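About Us

Proller is the robotics club of Wombridge Technical School in Murnport. We are students between the second and the final year, and we meet in the workshop on the ground floor after the last lesson, until the evening bus leaves. The membership fee is 5 per term and it goes to screws, cables and tape.

The club began with line-following cars. When the school replaced its office computers, we asked if we could keep the old ones for practice, and from this came our main project, which we call Sjöberg. Its goal is to teach a robot arm the small jobs of computer repair: to take out a memory module, to put it back, to unplug a cable without pulling the board. For a person these jobs are easy after one afternoon. For us they have already filled two school years.

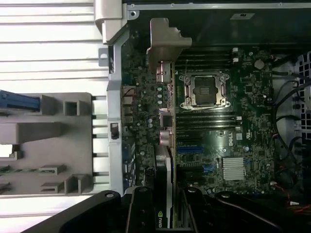

Some parents wrote to us after the open evening, and one of them asked why we do not simply let the students repair the computers by hand. We do this also. Every new member must first open and close a workstation with a screwdriver before he or she may write any code for the arm. The same parent came again in June and brought us a box of old memory, for which we are very thankful.

Our work is divided in two groups. The motion group plans the paths of the arm and keeps the written log of all attempts. At the moment this log has 1511 entries, and 277 of them are marked as good from start to end. The hardware group repairs the gripper, prepares the computers and decides when a board is too tired to be used again.

Once a year we take part in the regional school competition, in the class for handling tasks. Last time we lost many points for speed, so now we practice with a clock.

You do not need to know programming to join us. Please come to the workshop at 3:30 p.m. and knock loudly, as the compressor is often running. Students from other schools in Murnport are welcome too, but they need a signed form from the office.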